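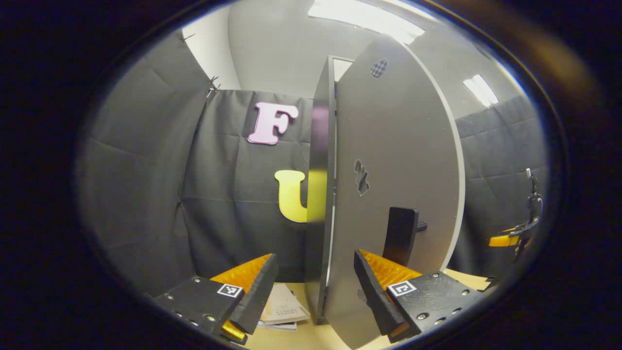 Wiroj Hemmin asked after the draft went round whether a bakery this small needs a written hydration standard at all, given that the night shift already adjusts water by feel and the bread sells. Slavica Tomić replied that feel is fine until the flour lot changes.

Slide 1. Title

Dough temperature and water control at Jaststead. Say the scope up front: wheat sourdough only. Rye is covered in the afternoon session.

Slide 2. The starting problem

Two mixers, same recipe, different dough. Loaf volume varied between shifts and the cause was put down to the starter. The logs pointed at final dough temperature. Mention that the logs were on paper and had gaps in September. Do not spend time on the gaps unless asked.

Slide 3. Terms

Hydration is water weight divided by flour weight. All percentages in this talk are baker's percentages, so flour is always 100. The flour and water in the starter are counted in the totals. A lot of disagreement between bakeries comes from leaving them out.

Pause here. Check that the back row can read the table.

Slide 4. House formula

Total hydration is 71 percent. Salt is 2 percent. The starter is kept at equal weights of flour and water, so half its weight goes to each side of the ledger.

Slide 5. Water temperature

Multiply the target dough temperature by four. Subtract flour temperature, room temperature, starter temperature and the friction factor. The result is the water temperature. Work the line on the board if there is one.

The friction factor has to be measured on each mixer. Run a normal batch, take the dough temperature at the end, and solve the same equation backward. Repeat it if the batch size changes. The Karkari mixer came out 7 degrees higher than the Dridum at the same mixing time, all values in Fahrenheit. This is the main result of the talk, so leave the slide up.

Slide 6. Flour lots

Absorption moves with protein, starch damage and moisture. The mill sheet gives the first and the third. For the second, mix a small test dough from each new lot, hold it beside the old one, and correct the water before the lot goes into production. Credit Doina Jurić for the test dough procedure.

Slide 7. Records

2,780 batch records were entered for the comparison. Each has flour lot, four temperatures, mix time and final dough temperature. Selma Stojanovska checked the entries against the paper sheets. Records with a missing starter temperature were dropped.

Slide 8. What was not tested

Autolyse length, cold retarding, whole grain blends. Tharindu Sikder is likely to ask about retarding. Answer: the dough went into the retarder at a fixed time on both shifts, so its effect was not separated out.

Slide 9. Questions

Keep the water temperature slide ready to bring back. The blank batch sheet is the last page of the handout.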